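Kavska Shared Workshop
Build course handout, session 5: the table, the screen and the first grasps
August 2023

By this session the arms are mounted and the joint limits are set. If yours are not, finish the March sheet first. Speed stays at 14 percent for everything below.

Table setup

Stretch the felt over the top and tape it underneath. Bare laminate shines under the workshop lights and the depth reading drops out in patches. Felt also gives the fingertips some drag, so a light box doesn't skate away when a finger touches it.

Put the folding screen behind the far edge and bring the end panels in toward you. On the Brendberg build we ran without one, and people walking past kept turning up as objects.

Choosing objects

Mix stiff and soft, tall and flat. A tissue pack is a good first target for the right hand. It gives when squeezed, and the tissue on top is a harder second task. A bottle lying on its side with a spray trigger on it makes an awkward shape, good for testing how close the hand can come to something it is not supposed to touch. Keep small things like a marker or a matchbox-sized carton on the other half.

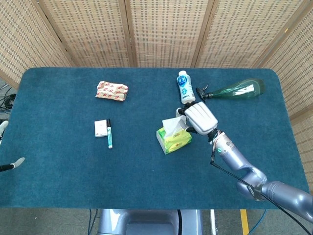 Orellana asked whether the cable shouldn't go through inside the forearm, as a loop on the outside will sooner or later catch on a bottle. It can be done on the Kotier housing, but you have to take the wrist apart every time a connector fails. We run it outside and leave slack at the elbow. Check the slack with the arm fully extended, then fully folded.

Procedure

Home both arms. Clear the near edge of the table.
Load the grasp file. Fingers should start half curled, pointing down.
Lower the hand over the pack and stop before contact. Write down the height.
Close in small steps. Stop at error 2035 (finger current) and open by hand.
Repeat up to 14 times, moving the pack a little between tries.

Log every try, including the bad ones. One group last term reached 97 good grasps and had no notes on the misses - we could not use any of it.

For next session: bring your log and a spare fingertip pad.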